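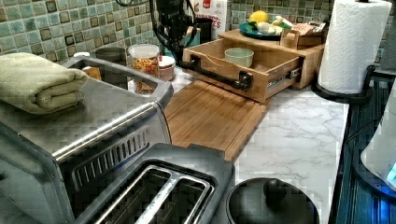
Kitchen rules for robots that work in real homes

The first draft of the Stornach house rules ran to 484 clauses. The current one fits on both sides of a card, and most of what survived concerns counters.

Stornach tests mobile manipulators in occupied homes. Its early guidance was adapted from factory practice: fixed fixtures, marked zones, a known part in a known place. A domestic counter offers none of that. A toaster sits in front of a toaster oven, a towel is folded on top of the oven, and a drawer has been left open with a bowl in it.

"We stopped writing rules for a tidy kitchen," says Nuwan Majumder, who edits the document. "The test homes are used as found."

The second section covers heat. Any appliance with a heating element is treated as hot until a sensor reading says otherwise, whether or not it is plugged in. Cloth or paper on such an appliance is reported to the resident before the robot does anything else within reach of it. The robot does not remove the cloth on its own initiative, a point that took most of January to settle. Selvaraj Khan, who runs trials at Gokelero, argued for removal. He lost — the drafters held that a gripper dragging fabric across a vent adds a second hazard to the first.

Drawers get a section of their own. An open drawer counts as an obstacle and as a container, and the planner must carry both labels. Before closing one, the robot checks the full depth for anything standing above the side walls. Closing force is capped, and a stalled slide ends the attempt. Two retries are allowed in the Chou trials and none at Gokelero.

Loads on shelves are handled by support. If a lemon rests on a plate, the plate may not be moved until the lemon has been modeled as part of the load. The Trarau log holds over 2000 recorded grasps, and 535 of them involved an object carrying another object.

Unidentified items are left alone. Khan wants a confidence threshold written in; Majumder prefers to leave the figure to each operator, with the value recorded at the start of every session. The question is open and will go to the drafting group on Friday.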